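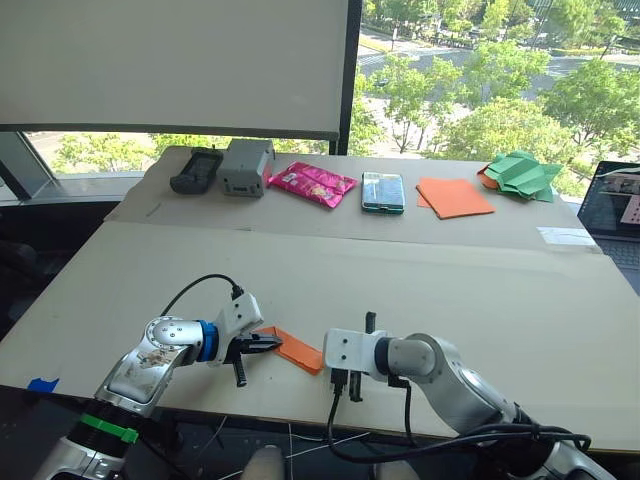
By the Pereyra Group for Office History, Lamano
Working paper, section 4

Figure 1. Small orange sheet, folded or slightly bent, over a cardboard-covered table.

4. The orange slip and its decline

4.1 What the color was for

Colored paper entered the Viltico offices in 1958 as a cure for a problem every large office has, which is that people do not read what lands on their desks. The first rule book gave pink to billing, green to stores, and blue to anything going upstairs. Orange was held back for matters needing an answer the same day. It was to be used, the book says, "sparingly." We found no later page in which the word appears again.

The surviving files hold 2562 colored slips, of which 516 are orange. A share of one in five is hard to square with a color meant for emergencies, unless Viltico was on fire for most of the period under study. The subjects do not support that reading. Orange slips were used to report a missing stapler, to ask who had moved the coat rack, and in one case to complain that too many orange slips were being sent.

Size matters as well as color. The orange stock was cut small so that it could sit on top of a full-size letter without hiding the address (a small orange sheet of a broadly similar sort is shown in Figure 1). Small sheets are easy to fold and easy to lose, and the clerks did both. A crease down the middle usually means the slip was passed by hand, while the flat ones mostly went by tray. We treat the crease as weak evidence only, as paper will also fold itself given forty years in a crowded drawer.

4.2 How fast were they answered?

Each slip had a line at the foot for the time of reply. Only 238 of the orange ones have it filled in, and we suspect that the people who filled it in were the ones with something to be proud of. Within that flattering group, just over half were answered before 5 p.m. on the day they were sent. The pink slips, which carried no promise of speed at all, did slightly better.

Two readings are open to us. The first is that billing was simply a well-run department. The second, which we prefer, is that a pink slip usually concerned money and an orange one usually concerned somebody's feelings. Sorting the slips by subject narrows the gap a good deal, and once coat racks are taken out it nearly closes.

4.3 The red pencil

By the second rule book the staff had begun to mark truly urgent orange slips with a red pencil stroke in the corner. The stroke spread from stores to billing in a single September, and soon there were slips with two strokes, then three. One has seven. It asks for a new ribbon.

The Plarkus files, which we used for comparison, show the same climb from a different start. Plarkus never bought colored stock and relied on a rubber stamp reading URGENT - later replaced by a larger rubber stamp reading URGENT. Section 5 takes up the stamps, along with the ink bills, which are better kept than anything else in either set of files.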